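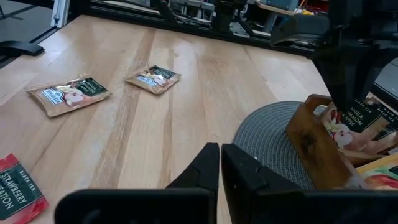 Headline bench, Dollgate series
December 31, 2024
Entry by Gizella. Present: Boris, Arben, me. Teófilo by phone for the second half.

Carried over from last entry
Still open: whether the Plokunport pieces read as satire when the headline is seen without the site name. Slavica's point from the last session was that the council stories are too close to real council stories. I agree for four of the six in the queue. The other two have the mayor's office buying a doll to sit in for absent members, and I don't think anyone takes those straight.

Test 1, headline only
Sent the plain headline to the reader list, no logo, no byline, no picture. List stands at 3,106 addresses. Almost 900 opened. The reply form had one question, real or made up, plus a box for comments.

Version A: Council Doll Casts Deciding Vote on Parking
Version B: Parking Measure Passes After Doll Abstains
Version C: Ethics Panel Clears Doll

C did best. Most of the comments on C quote it back with no other remark, which we have been treating as a good sign since spring. B got the most "real" answers. Arben thinks this is the word Measure, which pulls the eye away from Doll. I think it is the length. Not settled. To separate the two, run B again as Parking Passes After Doll Abstains and leave everything else alone.

A is the one Boris wrote first and it is fine. It gives away the best fact in the story, so paragraph two has nowhere to go. Keep as fallback.

Test 2, paragraph order
Took the Ethics Panel draft and moved the quote from the panel chair up to paragraph two. Read both aloud, Boris reading, no stress on any word.

Original order: laugh at the quote, then flat to the end.
Moved: smaller laugh at the quote, second laugh at the line on travel expenses.

Prefer moved. The travel expenses line needs the chair to sound serious first, and in the original order he shows up too late for that. Cost is that the lede now has to carry the name of the panel in full. It is 30 words at present. Target is under that, ideally with one comma.

Lede as it stands, for the record:
PLOKUNPORT – After reviewing all statements made by the member during her first term, the Tevell County Joint Panel on Conduct and Ethics found no evidence that she had misled the public.

Boris wants "all statements" changed to "every public statement." Reads slower. Left it.

Teófilo objects to "her." His view is that the doll should be "the member" throughout and never get a pronoun, because the clerk in the story would never commit to one. Tried it. Paragraph five becomes hard to follow with two members in it. Compromise: pronoun in the lede only, then "the member." Check on the next read whether the switch is noticeable.

Anonymous sources
We have three pieces in a row that lean on unnamed staffers. It is a stock part of the form and it works, but the staffers have begun to sound like one person. Pulled the staffer quotes from all three and shuffled them. Could not sort them back with any confidence, and I wrote two of the pieces.

Rule for the next batch: an unnamed source has to want something in the story (a desk, a parking space, the afternoon off). If no want can be found, cut the quote and give the information to the narrator.

Nedeljković file
The retired commissioner from the first Plokunport story. Arben proposes bringing him back as the doll's opponent in the February special election. For: readers remember him, and his voice is already worked out. Against: he is the only sane person in town and a campaign would spoil that. Draft a single debate transcript, 50 lines at most, and judge from that. Arben to write. No narration, moderator speaks as little as possible.

Note on the transcript: the doll does not speak. Her time is recorded as yielded. Decide beforehand whether the moderator thanks her. I say yes, each time, with the same words.

Dropped
Sidebar on the doll's voting record. It is a table of abstentions and the joke is done by row two.
Photo caption contest. Third attempt, same result.
The word "embattled" anywhere in the series.

Fact check on the straight parts
Slavica went through the procedure details by email. A tie on a parking measure would go to the presiding officer in most councils set up like ours, so Version A needs the doll to be presiding or it falls over. Easy fix in paragraph three. Quorum line is fine. "Tabled" is used the American way in one piece and the British way in another; make both American.

To do
Rerun B, short form.
Lede under 30 words, again.
Transcript, Arben.
Ask Slavica whether an ethics panel clears people or just closes the file. If it closes the file, Version C has a problem and I would sooner know before it goes out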